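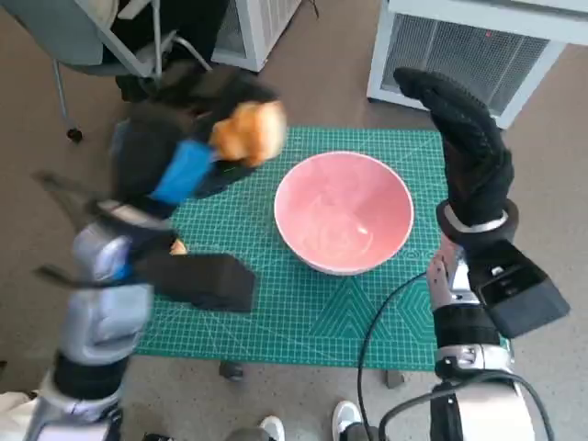 How long should dough prove in the Rastia before it goes in the oven?

Until it has doubled, which in a kitchen of ordinary chilliness means up to 2 hours on the Low setting. The clock on the front is there for company. Go by the dough.

4. First prove

4.1 Slide the water tray into the bottom runners and pour in 200 ml of cold tap water. The line marked MAX is meant seriously.

4.2 Close the door, turn the dial to Low and wait for the amber light to go out. It takes 17 minutes. Opening the door to check on it adds to this.

4.3 Oil your bowl lightly and put the dough in. A bowl that holds three times the dough is about right; one that looks big enough usually isn't.

4.4 Place the bowl on the middle shelf, uncovered. The tray keeps the air damp, so the tea towel can have the afternoon off.

Note: Models sold before March have the shelf supports fitted upside down. They work perfectly well, but the shelf will squeak. Griresau will post you a new pair if you ask for Taner Akgül in spares and have your serial number ready - he will want it twice.

4.5 When the dough has doubled, press it with a floured finger. If the dent fills slowly, carry on to section 5. If it springs straight back, shut the door and find something else to do.

CAUTION: Do not use High for bread. High is for yoghurt and for drying herbs, and it will give you a loaf that smells like a brewery.

CAUTION: Unplug the cabinet before lifting out the tray. Empty it after every use, including the times you mean to bake again tomorrow.

Note: Rye doughs of more than 300 g rise sideways as much as up. Use the lower shelf and leave a hand's width all round.

Revised 20/01/2026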